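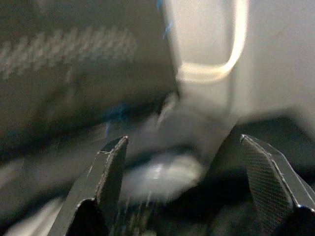
Episodes in the Greltdale set are accepted or rejected on the state of the gripper first and the state of the view second. Motion blur from the wrist camera is allowed, however strong, provided the hard edges of both fingers can still be made out and at least one grip pad shows its surface texture. The crosshatch on the right-hand pad stays crisp up to its rim while everything beyond the fingers is smeared, so a view like this passes rule 2. Light scuffs along a finger edge are not a fault.

## Contents

- 382 episodes, wrist view only
- 124 episodes held back for testing
- Labels: `accept`, `reject`, `review`
- Last revised: April 15, 2025

## Recording rules

1. Fix the camera before the first episode and leave it alone until the batch is closed. If it moves, start a new batch.
2. Keep both fingers in view throughout. Cropping at the bottom or side is fine; losing a fingertip is not.
3. Wipe the pads between batches. Replace a pad when the pattern has worn smooth at any point.
4. Do not stop an episode to avoid blur. Fast moves are part of the task and must be kept.
5. Stop at 60 seconds, whether or not the task is finished. Mark unfinished episodes in `status`.

## Labelling rules

Label objects only when their outline can be followed in the same image. A pale rounded shape between the fingers is labelled `unknown_light` – do not guess from the task name or from neighbouring images. The same goes for fabric: use `textile` if a weave or pattern can be seen and `unknown_dark` if it cannot.

Small streaks of strong colour are left unlabelled. Earlier batches treated them as separate objects, and those labels have been removed.

## Known problems

- Batches from the Gunawan bench use an older clock. Wrist and joint times can drift apart in long episodes.
- The Bakometti converter drops the `status` field. Use the Nonetti one.
- Exposure was left on automatic. Deep shadow between the finger bases is common and should not be brightened before labelling.

## Changes

Changes to the rules go through Derek Bunting. Send the episode number, the rule concerned and the proposed wording. Do not edit labels in the test part.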